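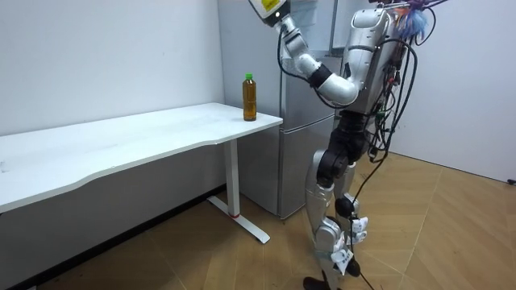
Bottle on the desk, arm up, July 30, 2019.

Ruairí says the Clado method has made the fetch task 80 percent reliable. I asked, 80 percent of what? Of 100 trials, he said, and then it came out that the bottle stood near the same end of the same desk for nearly all of them. I wouldn't call that a result yet. It may have learned a desk.

Aisling is kinder about it. She thinks the head view carries enough for the policy to find the bottle wherever we put it, and she wants to write that up for Flitcombe as it stands. I spent an hour going through head views after lunch and I'm not so sure.

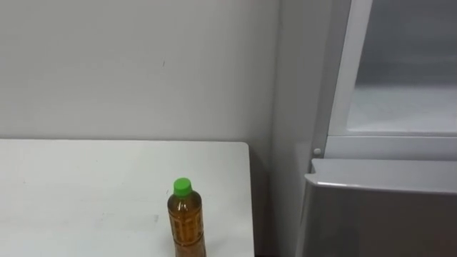 A green cap against all that white and gray is a gift. Any half-decent color filter would find it. I'd like 50 trials with a dull cap and a crowded desk before anyone uses the word "general" in a draft. Ruairí pulled a face but wrote it down. The Fahy paper in February made the same kind of claim, and I complained about that one too — so at least I'm consistent.
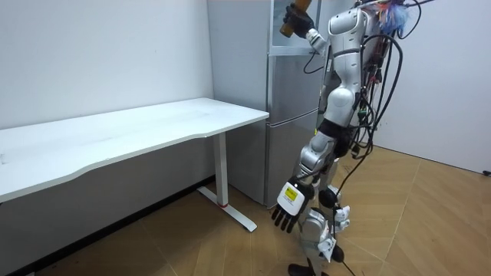

Gripper raised by the fridge, desk clear.

Still need to ask Aisling how she scores a slow grasp. Her sheet only has yes and no.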